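Workitz Building, 2nd floor - walk-through checklist, October
Done by: Dilani Navaratnam
Start 7:40 am, before most people in

Scoring: OK / FIX / ASK. Comments after each.

EXITS AND STAIRS

East stairwell door closes by itself - OK
West stairwell door - FIX. Sticks at the last inch, have to lean on it. Same as last time. Work order 346 still open, Stiner says parts on order.
Exit signs lit - OK, all but the one by the copy room, flickers
Hallway clear - FIX. Six boxes from Plutine stacked by room 200. Moved two myself, rest too heavy.
Floor plan posted by elevator - ASK. Old one, still shows the wall that came out

EXTINGUISHERS

Tag current, east - OK
Tag current, west - OK
Tag current, kitchen - FIX. Pin in, needle in green, but no tag at all. Called Siddiqui, left message.
Nothing hung on or in front of them - OK now. Took a coat off the west one.

ELECTRICAL

Panel closet locked - OK
Three feet clear in front of panel - FIX. Mop bucket, folding chairs. Again.
Power strips not chained - FIX, two under the desks by the window. Left notes on both
Space heaters - none seen. Its early in the season, check again next round.
Cords across walkways - one, taped down, tape lifting at the corner

KITCHEN

Fridge door seal - OK
Sink, no drips - OK
Outlet by sink trips when tested - OK, reset fine
Microwave - see below
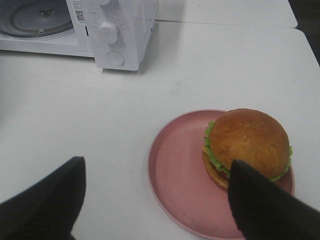
Microwave, 2nd floor kitchen. QR label on the panel.

Asset list has the microwave as item 181, need to match it to the label when I have the scanner. Ask whoever cleans to do the turntable and the roller under it weekly, sheet on the fridge only says "wipe counters". Also no foil sign fell down somewhere, print new one.

RESTROOMS

Grab bars tight - OK both
Hot water not scalding - OK
Floor drain - ASK. Smell in the mens room, probaly dry trap. Poured a jug of water down, see if it helps

FIRST AID

Kit on wall, sealed - FIX. Seal broken, no burn gel, one roll of gauze left. Order form 954 filled in, needs a signature
Eyewash bottle date - OK, good through spring
Contact sheet - FIX, two names on it don't work here anymore

Not checked: roof hatch (no key), storage B (someone on a call in there)

Redo west stair door and panel closet before end of month. Boxes have to go today, emailed Plutine 8:55.

D.N.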